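Thu 2 September

I finished Mirura last night, after having it on the shelf since March. I bought it secondhand with two other paperbacks and read those first, mainly because they were shorter. It runs to 300 pages in small type and the first chapter is slow.

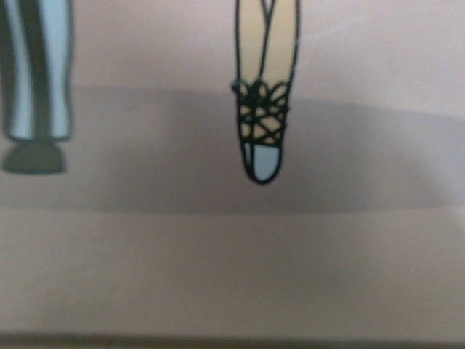
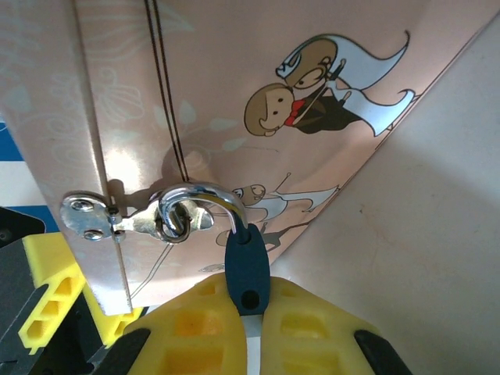

The novel follows a family named Radwan who run a ferry office in a river town called Siker. The older son, Zilta, has gone to work in the capital and comes home when his father gets sick. He plans to stay a week. By the end of the book he has been there two years, and most of what happens in those two years happens at the office counter or at the kitchen table. A bridge is being built upstream. Everyone knows what it will do to the ferry, and the family mostly talks about other things.

I liked the counter scenes best. People come in to buy a ticket and stay to complain about a cousin, or the price of flour, or the man from the ministry who keeps measuring the riverbank. The author lets these go on for pages. I can see why some readers would give up on them, and I came close to it myself in the second chapter, when there is a long argument over a crate of melons. Then the same crate comes back much later, at the father's funeral, and I was glad I had read the argument.

The sister, Mirura, gives the book its title but doesn't get a chapter in her own voice until page 100 or so into my notes had already started asking where she was. Her part is written as entries in the office ledger. She records fares and weather, and then a line or two on what she heard through the wall. I thought this would be a gimmick and it works fine. Her anger at Zilta comes out in what she charges his friends.

The part that didn't work for me was the engineer. He turns up in the middle section, falls for Mirura, explains the bridge at length, and leaves. All his speeches sound alike. The rest of the cast talk past each other the way families do, and he talks like a pamphlet. I skimmed 30 pages there and didn't feel I had missed anything when the story got back to the river.

Ashraf Farouk, who lent me his copy of the author's first book last year, told me the ending was rushed. I don't agree. The bridge opens, there is a short chapter with a brass band, and then the last ledger entry, which is only a date and the weather. I read it twice to see if I had missed something. I think a longer ending would have had to explain what became of everybody, and I preferred to guess.

The translation reads well for the most part. There are a few places where a joke has clearly been lost, and the footnotes don't help much. The family tree at the front leaves out an aunt who matters quite a bit later on, so I penciled her in.

I've started one of the story collections now, and I'm two stories in. The first is set in a dentist's waiting room.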